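Traltano

Traltano is a two-armed robot built in a shared workshop in Stinham. It is known among builders of home robots mainly for its work with ordinary furniture, such as opening cabinet doors and taking things from shelves. The builder, who publishes the plans under the name Đỗ, first put them on the workshop's web page on February 15, 2018.
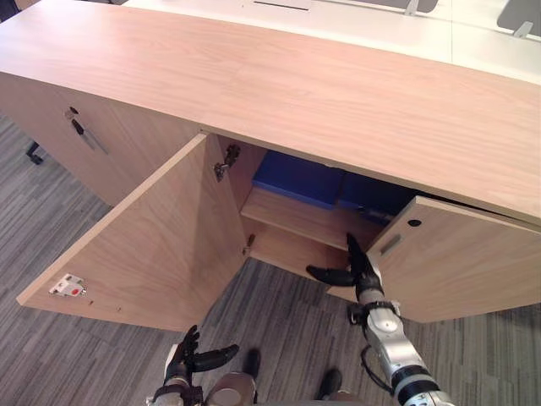

The name Traltano was at first only the name of the arm controller. When the second arm was added, the members of the workshop began to use it for the complete machine, and the older name, Stinham Arm, is now found only in the first version of the manual.

History

The project started as a single arm fixed to a workbench. It could lift small parts from a tray, but it could not turn its wrist far enough to pull a handle. After a winter of repairs the first arm was taken apart, and its motors were used again in the present left arm. The right arm was made from new parts, most of them ordered in Pistdale, where a small machine shop cut the metal sections. For this reason the two arms are not completely equal. The right one is a little stiffer and is normally chosen for the heavier movement.

The hands were the slowest part of the work. An early hand had a simple clamp, which held a box well but slipped from flat doors. It was replaced by hands with several separate fingers. Each finger is pulled by a cord and returned by a spring, and the cords must be tightened again after long use. The manual gives a full chapter to this task and recommends doing both hands on the same day.

Construction

Each arm has a reach of 325 millimeters from the elbow to the wrist joint. The hand, measured with the fingers straight, adds 235 millimeters. Power comes from a bench supply, so the robot cannot travel far from the wall. A battery version was planned but has not been completed. The finger motors are small and become warm when the hand holds something for a long time, and the software lowers their force after 110 seconds.

Control

The operator wears a pair of gloves and moves his or her own hands, and the robot follows with a short delay. Recorded movements can be played again later. This works well when the furniture stays in exactly the same place. If it is moved even by a small distance, the fingers may miss the edge of the door, and the operator has to take control again.

In March the software received a limit for the speed of the wrists. Before this change, a hand could strike the edge of a door and bend a finger joint. The limit can be turned off, although the manual advises against it.

Work with cabinets

Doors are considered a difficult exercise for a machine of this kind. A hinged door moves along a curve, and the hand must follow it without pulling against the hinge. Traltano usually pulls the door a short way with one hand, then places a finger behind the inner edge and pushes it open from inside. Doors with a recessed grip need a different position of the fingers than doors with a handle.

Cost and availability

The parts for one arm cost 350 dollars when the plans were published, without the hand. The drawings and the software are free for private use. The workshop does not sell complete robots, but it lends its cutting patterns to members who want to build their own. A smaller version with one arm has been built in Pistdale from the same drawings, using a different wrist.

See also

Stinham Arm
Cord-driven hand
Glove control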